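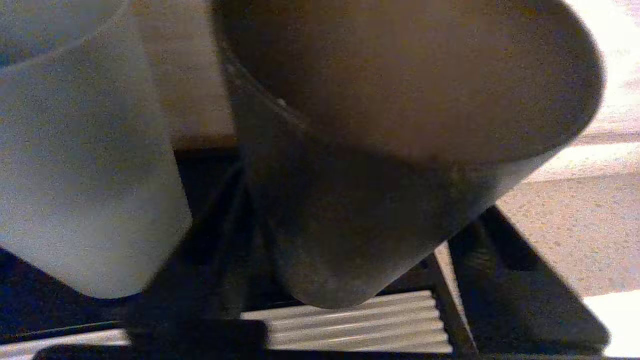 So I finally did the cups. If you've been reading for a while you know the cups have been on my list since May, when we moved into the Worton house and I unpacked the kitchen in one very long evening with a headache and just shoved everything wherever it fit. Plates went in a decent spot. The pans are okay. The cups, though! The cups went in every cabinet, two here, four there, and a whole gang of plastic ones up where only Brijesh can reach.

Yesterday I had the afternoon off, I had a podcast, and I had a big pot of coffee. Good enough.

My first rule was that every single cup had to come out. I've tried the version where you open one cabinet and "edit" it and it's useless, you just push things to the back and close the door. So out they all came, and I sorted them by what they're made of and then by whether anybody in this house has used them since the move. I kept two piles, keep and go, and then of course a third pile appeared all by itself (the "but I like it" pile) and that one took me longer than the other two put together.

Here's where I landed on plastic, because I know some of you have feelings. I used to be a glass-only snob. Then I dropped my third glass in a month on the tile at our old place in Nivham and spent a Sunday morning picking slivers out of the bath mat, and I've been a plastic-cup-for-every-day person ever since. I like the frosted white kind, the ones that look a little milky. They don't show water spots and they make even tap water look like you made an effort. I also have a soft spot for brown-gray, which Etenesh Chala (hi Etenesh!) says is the color of a rainy parking lot. She's wrong, it's the color of a very nice mushroom, and it goes with everything.

What I don't like anymore is stacking them. Nested cups get stuck, and then you're standing there at 6 in the morning twisting two of them apart with a dish towel. Mine are going side by side from now on, even if it eats up more shelf. I'd rather own fewer cups.

The go pile went into a box for the swap table at Ondcombe, along with a travel mug with no lid and a pitcher I've never once poured from. Brijesh Mishra, my dear husband, rescued one mug from that box while I was on the phone. I saw him. I'm letting it slide.

Then I got to the counters, which was the part I'd been looking forward to. Once you've got cups out all over the place you notice how much other stuff has been living there too — mail, rubber bands, a jar of pens where maybe one works. I put all of it in a grocery bag and dealt with it at the table with my second coffee. Most of it was recycling. There was a coupon from Araya, the little bakery by the old apartment, that I'm keeping for sentimental reasons.

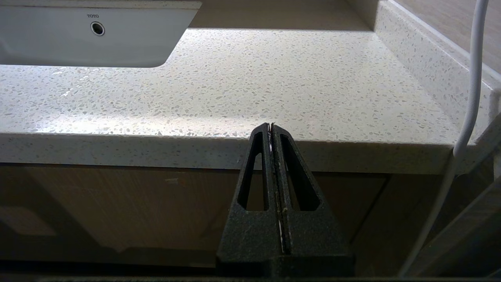
*The speckled counter, sink end.*

I have a complicated relationship with this countertop. I didn't pick it, it came with the house, and for the first few weeks I thought it looked busy. All those little gray and light brown chips! But it hides crumbs like you wouldn't believe, and I've come around to it completely. The only trouble is that it hides crumbs like you wouldn't believe, so you have to wipe by feel. I go over it with a damp cloth, then a dry one, then I run my hand along the front edge where the flour always ends up.

The white sink is set in underneath, and that I loved from day one. You can sweep everything straight off the counter and into it. Our old one had a metal lip all the way around and I cleaned that lip with a toothbrush for years. I don't miss it even a little.

Next is the spice drawer, and I'm nervous, because I've already peeked and there are two open bags of cumin in there and something in a twist of foil with no label. If any of you have a system for spices that doesn't involve buying 400 matching jars, please leave it in the comments. Etenesh does hers alphabetically but she also irons pillowcases, so I don't think we can go by her.

Soup tonight, I think. In mugs, if I can remember which shelf I put them on.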